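Automated sorting in returns and accessories work

Automated sorting in a returns room means handing some of the picking up and putting down of small goods to machines, and leaving the rest to people. I've written this entry for our shared reference pages as someone who has done the job both ways, so it leans on what I know from the Flokov returns room. Dilek Yüksel looked over the parts about scheduling, and I've kept her corrections.

Background

Returned accessories are a funny category. Shirts come back folded in a bag and shoes come back in a box, but a hair clip comes back in whatever the customer had lying around. Before any automation, Flokov had us tip each parcel out, look for the order slip, check every piece and drop it in the right tub. A decent day for one person was 198 pieces, and you felt every one of them in your shoulders by the end of it!

The first machine we got was a plain conveyor from Rathore that moved full tubs from the tables to the shelves. It did nothing clever at all. I'd still say it changed the work more than people expected, as the walk to the shelves was when most of us talked to each other (and stretched our backs). Ebere Nwankwo asked for the short breaks to be written into the shift after that, and they were.

Picking

Lifting one object out of a mixed bunch is the part of the job that took longest to hand over. Fabric bends, metal slides, and anything fluffy changes shape the moment you squeeze it. A person deals with all of this without thinking. I never once planned how to pick up a bracelet until somebody asked me to explain it, and then I found I had about three different ways of doing it depending on how flat it lay.

Most of the current approach is learning by demonstration. Someone who knows the goods works through them with a gripper held in the hand, a camera on the tool records what it meets, and the recordings are used to train the arm that will do the picking later. You open the jaws, line them up, close, lift, place, and go again.

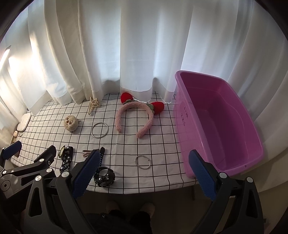

It's slower than using your fingers, and your first hour with the tool feels like eating soup with mittens on. You lose all the little side movements your thumb normally makes, so you start coming at things from better angles. Thin rings are the worst for me. Straps aren't bad once you learn to take them at a fold, and soft toys are a treat (you can practically grab those with your eyes shut).

We do demonstrations in blocks of 40 minutes. Longer than that and the hand gets tired and the recordings get sloppy, which the arm then faithfully copies. Arsen Hordiienko once spent a whole block setting things down a bit too far to the left, and the arm did exactly the same until his block was taken out of the set.

Checking

Inspection has stayed with people at Flokov. The software, sold under the name Skadetti, flags a piece it can't match to an order and sends it over to a person. It's good at color and outline. It's poor at telling a missing rhinestone from one that simply isn't catching the light, and it has no idea what perfume smells like, so worn items sail right past it. I do a lot of sniffing at work these days.

Effects on jobs

The returns room had 20 people on the busiest shift before the changes. Nobody was let go, but when people left they weren't always replaced, and I think an honest entry has to say so. The work that remains is less repetitive and takes more attention. Some folks love that. Asabe Adeleke went over to labeling and reviewing recordings and says she'd never go back to the tables, while a couple of the longer-serving people miss being able to let their minds wander.

Pay was the sore point. Demonstration work was first paid at the ordinary table rate, even though it was our know-how going into the machine. After a long December of meetings, the firm agreed to a separate rate for it, along with a rule that each person does no more than 2 blocks per shift. Recordings can't be used to score how fast someone works, either. I'd tell anyone starting a similar setup to get that last one in writing early.

Use elsewhere

Flustwood, which handles craft supplies, runs a similar arrangement with a bigger share of small loose parts. Tobiloba Dauda moved there from our room and tells me their arm handles ribbon better than ours does, though it gives up on beads completely and those are still scooped by hand.

Entry last revised February 2, 2025. The section on pay needs the new rates added once they're published.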